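Selling History as a Love Story: Blurbs, Reviews and the Historical Novel
Project report, Publishing and Reading Cultures, second year

1. What I set out to do

Historical novels come wrapped in claims. The jacket promises "meticulous research" and the reviews repeat it, often in the same words. I wanted to know whether readers who post reviews online check any of this, or whether they pass the publisher's line along with a star rating attached.

I picked one book, The Salt Clerk of Levora, published by Dirgate. It follows a customs clerk in a Baltic port during a blockade in 1574. The jacket calls it "scrupulously faithful to its period". I had my doubts by the second chapter, when the clerk eats a roast potato.

2. Method

I collected reader reviews from Lulia, a book-sharing site with a searchable archive. It held 3978 reviews of the novel when I started in March. I read the most recent 2000 and marked any that made a claim about accuracy. I then noted whether the reviewer gave a reason.

I also joined 2 online reading groups and followed their discussion of the book. I did not post. Most of the reading was done at home in the evenings.
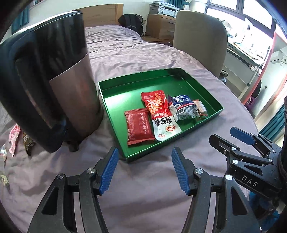
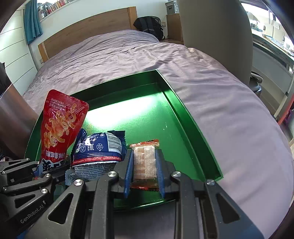
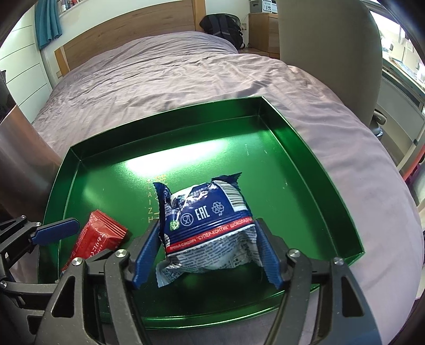
Snack packets and the green tray.

3. What I found

Praise for the research was everywhere and evidence for it was scarce. Reviewers wrote that they "felt they were there" and treated the feeling as proof. Very few named a source, a date or a custom they had looked up. Several borrowed whole phrases from the jacket without quotation marks.

The potato came up in one reading group. A member pointed out that it was an unlikely dinner for a Baltic clerk in those years. The reply was that it didn't spoil the story. Fair enough, but the jacket didn't promise a good story with a few slips. It promised faithfulness.

The author's note was cited more than anything else. It mentions the Mazurek ledgers, a set of harbour accounts, and thanks an archive for access. I could not find one scene in the novel that clearly draws on them. A note like this may do more for sales than for the book.

4. Problems with the project

Lulia sorts its archive by date, so I missed the earliest reviews, which may have come from keener readers. I did all the marking myself and changed my mind about what counted as "a reason" partway through. I went back over the first batch, though I wouldn't swear that I was consistent. One novel is also a thin base for any claim about the whole genre.

5. Further work

I would like to compare the jacket copy with the paperback edition, where the word "scrupulously" has been dropped. I wrote to Dirgate to ask about the change and had no answer by the time this report was due.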